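Bottled water around the house: storing it, opening it, using the empties, and keeping the table clean

Updated 16 February 2022

We are on tank water out past Dorklow, and every summer there are a few weeks when the tank gets low enough that we drink from bottles. Over the years that has meant a lot of plastic bottles in the pantry, the laundry, the ute and on the kitchen table. These are the notes I keep for our own place, tidied up a bit. Town people with a decent tap can skip to the part about tabletops.

Where to keep it

A cool, dark cupboard indoors is best. The bottom of the pantry or a linen press on the south side of the house will do. Garden sheds and garages get too hot in an Australian summer, and water that has sat in a hot shed picks up a plastic taste that chilling won't remove.

Keep the slab off a concrete floor with a couple of timber offcuts or an old cutting board. Air gets underneath and the cardboard tray stays dry.

Don't store water next to petrol, paint, turps, mothballs or pool chlorine. The smell gets in through the plastic even with the lid done up tight. We lost a whole slab to a leaky tin of mineral turps in the Filuvport house and couldn't even give it to the chooks.

Leave the shrink wrap on until you need the bottles. Once it's open, stand them in a shallow tub. Loose bottles on a wire shelf fall over every time the door shuts.

Write the month on the wrap in permanent marker when it comes into the house. New stock goes to the back. We do a full turnover every June, when the tanks are usually full and the older bottles can go to the dog, the iron and the car.

Bottles in the fridge and freezer

The door shelf is the warmest part of the fridge. If you want water properly cold, lay the bottle on its side on the lowest shelf above the crisper. Check the cap first by turning the bottle upside down over the sink.

To freeze one, open it, tip out enough to leave a good gap at the top, and do the lid up again loosely. Tighten it once it is solid. A full bottle will bulge at the base and never stand straight again, and some will split down the seam.

Half-filled bottles frozen on their sides make a good long ice block. Top them up from the tap on the way out the door and you have cold water straight away. Wrap in a tea towel for the esky or the label will come off in a wet sheet and stick to the sandwiches.

Opening a stiff cap

Put the bottle on the bench and hold it by the shoulder, just under the neck. Most people squeeze the middle, which sends water up over the wrist as soon as the seal cracks. A thin-walled bottle has very little stiffness through the label area once the cap is off.

If the cap won't budge, wrap a wide rubber band around it, the sort that comes on a bunch of broccolini. A dry rubber glove works as well. Hot water on the cap is more trouble than it's worth.

For anyone with sore hands, crack the seals on a few bottles at once when there is a helper about, close them again gently, and put those ones at the front of the fridge. Use them within a couple of days.

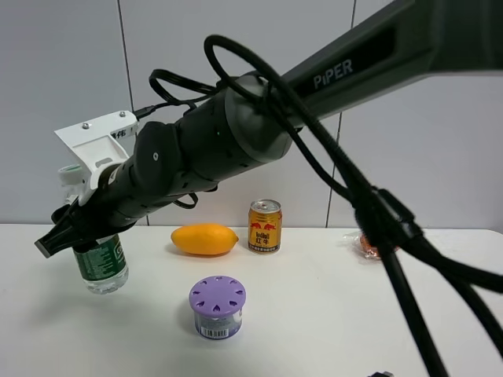
Clear bottle, dark green label, with the white tabletop reflected in the base.

Looking after a white tabletop

White tables are where bottles do their mischief. A cold bottle sweats, the water runs down and collects under the base, and whatever dust or tea was on the table gets drawn into the puddle. When it dries you have a ring. On a laminate or melamine top it is only sitting on the surface and will wipe off. On painted timber it can get into the finish.

For fresh rings, use a damp microfibre cloth and a drop of dishwashing liquid, then a second cloth with plain water, then dry it. The drying matters most with hard water. If you leave it to air dry you swap one ring for another.

For an old ring on laminate, make a paste of bicarb soda and water, about as thick as toothpaste. Dab it on, leave it while you boil the kettle, and rub lightly in circles with a soft cloth. Rinse twice. Go easy on a gloss surface and try it on a corner first. The scouring side of a sponge will leave a dull patch that shows up every time the sun comes in.

For chalky mineral marks, a cloth dampened with white vinegar will do it. Lay it over the mark for a few minutes and wipe. Don't use vinegar on marble, limestone or terrazzo. Don't mix it with bleach anywhere.

Coloured marks are the other problem. A wet printed label pressed against a white surface can leave a bit of colour behind, and dark greens, reds and navy seem to be the worst. Methylated spirits on a cotton bud takes it off laminate. Do it with the window open, well away from the stove, and wash the area afterwards with soapy water. I wouldn't use metho on painted or varnished timber at all.

Painted timber needs a gentler hand. Wipe with barely damp cloth only. If there is a cloudy white patch in the finish, leave it for a few days in a dry room before you do anything, as some of them fade by themselves. We have an old painted table that came from Saria with a ring at one end that has been there through two repaints, and these days the fruit bowl lives on it.

Coasters are the obvious answer. Cork ones are good under a sweating bottle, though they stick to the base and drop off when you lift it. Felt soaks up more and doesn't stick, but it has to be hung up to dry overnight. Flat ceramic tiles with felt dots underneath are the best we have used. Ask at a tile shop for leftovers.

Getting labels off

Some labels are a plastic band with one strip of glue where the ends overlap. Find the overlap, lift a corner with a fingernail and pull slowly sideways. It comes off in one go.

Paper labels are slower. Fill the bottle with warm water from the tap, cap it, and let it stand until the glue softens. Keep the water well short of boiling – thin bottles shrink and buckle and then won't sit flat.

Leftover glue comes off with cooking oil. Rub it in, leave it, then wipe with paper towel and wash with detergent. Eucalyptus oil is faster but it will cloud some plastics and you won't get the smell out of the bottle.

Using the empties

A plain rinse and a refill for the same day is fine with us. After that we stop drinking out of them. The neck is too narrow to scrub, and the plastic creases and holds grime. There are plenty of other jobs for them:

Watering seedlings. Make a few small holes in the cap with a hot darning needle. It gives a gentle sprinkle that won't knock over a lettuce.

Filling the steam iron. The narrow neck pours more neatly than a jug.

Measuring. Fill a bottle from the kitchen jug and mark the level at 300 mL with permanent marker. Ours is kept with the plant food and never goes back in the kitchen.

Mouse-proof storage for dry beans and birdseed. Let the bottle dry completely first, upside down on the rack for a couple of days with the cap off. A drop left in the bottom will spoil the lot.

Scoop for potting mix. Cut on a slant below the shoulder and leave the cap on. The Beneš secateurs will go through a thin bottle but blunt kitchen scissors are safer on the edges. Fold a bit of tape over the cut.

Don't put cleaners, metho or weedkiller in a drink bottle, labelled or otherwise. There are too many ways for that to go wrong in a house with kids or visitors.

Recycling

Check the container deposit scheme where you live before you crush anything. The ones we have used want the bottle empty, with the label still on so the barcode can be read. We keep them whole in a chaff bag behind the laundry door and take them in when the bag won't close.

For the ordinary yellow-lid bin, empty the bottle and squash it from the bottom up. Councils differ on whether the lid stays on, so look at the sticker under your bin lid. Loose caps are often too small for the sorting gear.

Water left in an opened bottle from the day before goes in the kettle, on the pot plants or into the dog's bowl. Ferns in particular do well on it in tank-water weeks, when they would otherwise get whatever is left in the washing-up tub.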